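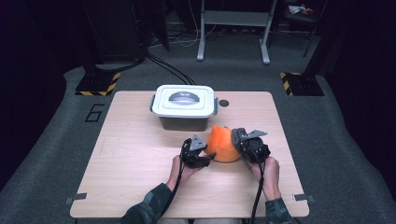
May, the table by the window

Up before 7. Coffee, then straight into the back room with the intention of getting the table clear by lunch. Most of it had been on there since we moved out of the Preltham place, and I was tired of eating on my knees.

The storage box with the white lid stays up on the table for now, toward the back. It's the one with the gray handle and the clips on the short ends. I bought it the week we moved and it has turned into the box for everything that has no other box. Went through it properly this morning. Contents as of today: the spare keys for the shed, the radiator key, two tape measures, the manual for the old stove (threw that out), felt pads for chair legs, a bag of picture hooks, the good scissors I accused Valter of losing. I owe him an apology about the scissors. Put back only what belongs in this room. The lid goes on much easier now that nothing is sticking up in the middle.

The orange thing is still on the table too. It came in Fiona's package and I haven't decided where it lives. I like the color against the pale wood. The room is mostly gray and wood otherwise, and with the gray carpet staying until next year at least, a bit of orange does no harm. It might go on the shelf in the hall if I ever put the shelf up. The brackets are here, the screws are not.

Spent longer than I meant to on the tabletop itself. Went over it with a damp cloth and then a dry one, along the grain. There are a couple of ring marks from glasses at the end where Valter sits, and one scratch I don't remember. I could sand it but then I'd have to do the whole top and oil it again, and I don't want that smell in here with the windows the way they are. The left one still won't open past a hand's width. Leaving it.

The hole in the top for cables has been bothering me. The lamp cord doesn't fill it and crumbs go down. Measured it and wrote the number on the back of an envelope, then used the envelope for the shopping list and left it at the store. Measure again tomorrow. Udetine had little caps for these in a drawer by the register, or they did the last time I went.

Valter Midtbø called at 11 from Rustad. He can come with the trailer at the end of the month but not before, so the second bookcase waits. He asked if the table would be going back to him when I find a bigger one. I said I wasn't looking for a bigger one. It seats four if one person doesn't mind the leg, and most days it's two of us. He seemed pleased, though he'd never say so. He paid 400 for it, years ago, and has told me that number every time the table comes up.

Lunch was soup and the end of the bread.

Afternoon: vacuumed under the table and along the wall. Moved the table a little away from the window so the chair on that side can be pulled out without hitting the sill. The dents in the carpet from the old position are still there. Fiona Lamont says an ice cube fixes that — put one in each dent, let it melt, brush the pile up with a fork. I'll try one dent first and see.

Wrote to Fiona to thank her for the package. She is in Wurnach until the summer and says the apartment there has no table at all, only a counter with stools, and that her back is paying for it. Told her she can have this end of mine any time she wants it. Also asked about the jam recipe again. She has promised it twice.

Still to do in the back room:

Felt pads on the chairs (they are in the box, left side).
Cap for the cable hole.
Screws for the hall shelf.
Curtain hem on the right side, which drags.
Take the stack of magazines down to the recycling before it grows.

Did the felt pads after supper after all. Three chairs done, and then I ran out. The fourth has the old ones, which are worn but holding. The chairs are much quieter on the hall floor now when I carry one out to reach the fuse box. On the carpet it makes no difference and I probably should have thought of that before using them up.

Rain from about supper on, and the gutter over the kitchen is dripping again in the same place. I'll look at it when it's dry. Bed at 11, back a little sore from the vacuuming. Bread, screws, caps tomorrow.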